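May 7, 2026

Notebook, comparative small states project, second book. Jasmina, skip to the part on clinics if you're only here for your numbers.

Right, so Kurnis. I spent the whole morning on it and I've come out with a messier picture than I had in November, which I suppose is progress of a kind. The plan was to finish the border section and move on to Prullia after lunch. I did not move on to Prullia after lunch.

The trouble started with the ferry agreement. All our early drafts treat Kurnis as the textbook case of a little country squeezed by two big neighbours and playing one off against the other. I wrote half of that myself, so I can be rude about it. But when you read the agreement right through, including the dull annexes (there are four, and annex three is almost all about mooring fees), most of the haggling is between the capital and its own river towns. The neighbours barely come into it. They signed what was put in front of them. The river towns held the thing up for two winters over who would get the landing charges, and they got most of what they wanted.

So I've crossed out the heading "Between two giants" in the draft. I've pencilled in "Who runs the river?" for now. It's not lovely. Suggestions in the margin please, and write so I can read it this time!

Second thing, the population figures. We've been using two different counts for the northern district without noticing. The table in chapter two has 1,830 households and the text underneath it has 1,449. I went hunting for the reason and it's quite simple: the higher number includes the herding families who register in the north but spend the cold months further down the valley, and the lower one leaves them out. Both are fine, but they can't sit on the same page as if they meant the same thing. I've gone with 1,830 all the way through and put a note under the table. If anyone feels strongly about the other one, say so before I redo the map labels, as I am only doing those once.

The map labels, by the way, are still in the old spelling. I know. It's on the list.

Now the clinics. Jasmina Georgiou's interview notes came through last night and they are really good, much fuller than I'd expected from phone calls on a bad line. What I take from them is that the early closing of the land crossings during the pandemic mattered less to people in the villages than what happened to the supply lorries afterwards. She spoke to a nurse who said they shut the door in an afternoon and then spent months working out how to get the post through it. I'd like to open the health chapter with that, if the nurse is happy to be quoted without her name.

There were 89 village health posts on the ministry list before the crossings closed. I'd assumed they were all staffed, and they weren't. Jasmina's notes suggest that a fair few were a locked room and a telephone, opened up when the travelling doctor came by. That changes how we read the ministry's claim that every post stayed open. Open in what sense? I've written to their archive to ask, and I expect a very polite reply that doesn't tell me anything.

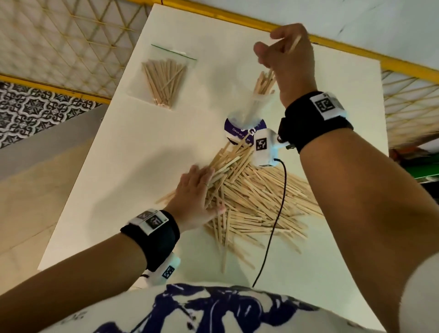
Why did Kurnis keep the northern crossing open to freight when it closed the other two?

The northern road carries nearly all the flour and cooking oil, and the government had only a few weeks of both in store. Closing it would have meant shortages in the hill villages before the spring, so drivers were let through as far as the customs yard and handed over their trailers there.

I put that in as a proper question because it's what people asked most after the talk in Huvmont, and I gave a woolly reply on the night. The short version above can go straight into the handout. The trailer handover deserves a paragraph of its own in the chapter, I think. It was clumsy and slow, and there were rows over whose insurance covered the trailer while it was standing in the yard, but it carried on long after the other rules were dropped. One of the hauliers still does it that way out of habit.

About Huvmont generally: a decent crowd, good soup, the projector had a green tinge to it all evening. A man at the back wanted to know why we bother with places hardly anyone has heard of. I said that small governments leave shorter paper trails, so you can read nearly the whole lot and see who decided what. He looked fairly unconvinced and took two handouts.

Ristić. I haven't forgotten Ristić. The coalition chapter is in reasonable shape up to the vote on the water law, and then it falls off a cliff. I think the problem is that I wrote it from the speeches, and the speeches were all given after the deal had been done in a back office. What I need is the minutes of the district council, and those are only on paper, in the reading room, which shuts for lunch and takes lunch seriously. I've booked myself a desk there. If I can get through 10 folders in a sitting I'll be pleased, though last time I managed rather fewer and came away with a stiff neck.

A point to argue about next time we're all together: do we call the Ristić arrangement a coalition at all? There was no written agreement. The two smaller parties voted with the government on money and against it on nearly everything else, and held no ministries. I lean towards "support deal", and I know that makes the chapter title wrong. I'd sooner change the title than keep explaining the word every second page.

Prullia, very briefly, as I only got as far as opening the folder. The trade figures are in three currencies. Three! The oldest batch is in a unit that was scrapped halfway through the year, and the clerk seems to have switched over on whatever day suited him. I am going to need a conversion sheet before I can say anything sensible, and I'd like somebody else to check my sums – I got the last one upside down and had Prullia exporting more wool than it has sheep to grow.

Odds and ends:

The ferry photocopies are in the grey box file, in date order, apart from annex two, which is on my desk with tea on it. Still readable.

Footnotes in chapter two now run on without starting again at each section. Please don't change them back.

The translator has queried "river warden". She thinks it sounds like somebody who looks after ducks. She's got a point, and the original word is closer to a toll collector with some powers of arrest. I'm going with "river officer" until someone comes up with better.

For tomorrow: finish the border section under its new heading, fix the household note, send Jasmina the two passages where I lean on her interviews so that she can tell me if I've overdone it. Then the Prullia conversion sheet, if there's any day left. Bring own lunch, the canteen is shut again.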